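Search tips and guides
Enter a keyword
Go

Setting up a bench arm for small-parts sorting: tips for the Losum kit

The Losum is a single-arm bench kit sold by Preron. It ships with a gripper, a wrist camera, a control box and a software license for one machine. We have run one in the workshop since February, mainly on small plastic housings, caps and cases. The tips below apply to the standard kit. Owners of the older Mokgate controller can follow the same steps, but the menu names differ.

Rail and base

Fix the rail before the arm goes on. Tighten the end bolts first, then work toward the middle, and check the rail with a level after each pair. A rail that is out of true will show up later as drift at full reach, and it is tedious to correct with the arm in place. The kit includes 18 bolts for the rail and base. Four are spares.

Route the cables with the arm at full extension. Leave enough slack that the elbow can fold completely without pulling on a connector. Cable clips should go on the outside of each bend. The clips in the box are adequate, although Hye-jin Koo, who maintains our unit, replaced two of them with screw-down clips after the first month.

Work surface

A dark, matte top gives the camera less trouble than a polished one. Wipe it down before each session. Dust and crumbs are light in color and the part finder will sometimes mark a cluster of them as a small object. If this happens often, raise the minimum object size in the Detection menu one step at a time. Two steps up is usually too many for anything smaller than a bottle cap.

Side walls help. Plain white board on two sides cuts reflections from the room and keeps the exposure steady through the day.

Gripping small glossy parts

Hinged cases are the hardest item we handle. The lid moves when the base is touched, and the rounded shell gives the fingers very little flat area to hold. Earbud cases are a fair test of the kit, as the buds themselves are short, slick and easily tipped over. 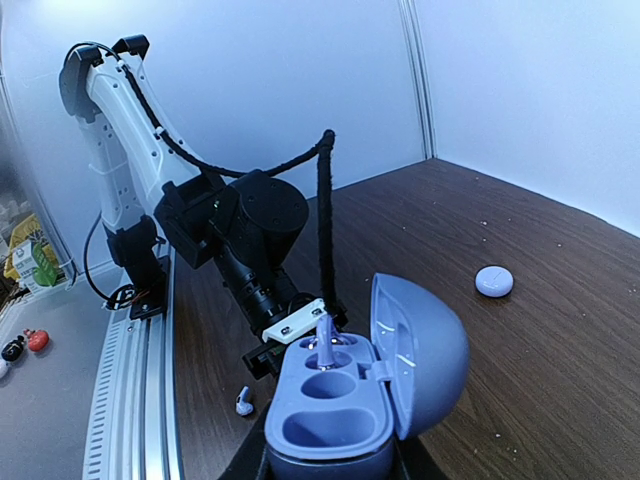

Set the closing force to 42 on the kit's own scale for parts of this size, and lower it if the fingers leave marks. Approach from straight overhead where the recess allows it. For a part lying on its side, turn the wrist to match the long axis before descending; the automatic option does this, but slowly. Keep the open lid on the side away from the travel path. A lid struck on the way in will shift the whole case, and every stored position is then wrong.

Thin discs and flat lids should be picked by the rim with the fingertip pads fitted. Without the pads, the fingers tend to ride up over the edge.

Teaching positions

Save a hover point above every pick point. Ferhat Erdem wrote our first routine without them and spent an afternoon adding them back. Name the points by part and slot — the default numbers become unreadable once a routine has more than a few lines. The controller stores 1000 points per profile.

Over one long trial on mixed small parts, we logged 614 picks before the fingertip pads needed replacing. Glossy plastic is easy on the pads. Cut metal is not, and the trial included none.

Service plan

Preron offers a yearly service plan through its dealer, Lacson. It covers the joints, the gripper and one visit for calibration. It excludes pads, clips and cables. For a shop with someone willing to follow the calibration sheet, the plan is hard to justify. For a shared bench with several operators, it is worth asking for a quote.

Reviewed by Teodoro Lumbao, August 2022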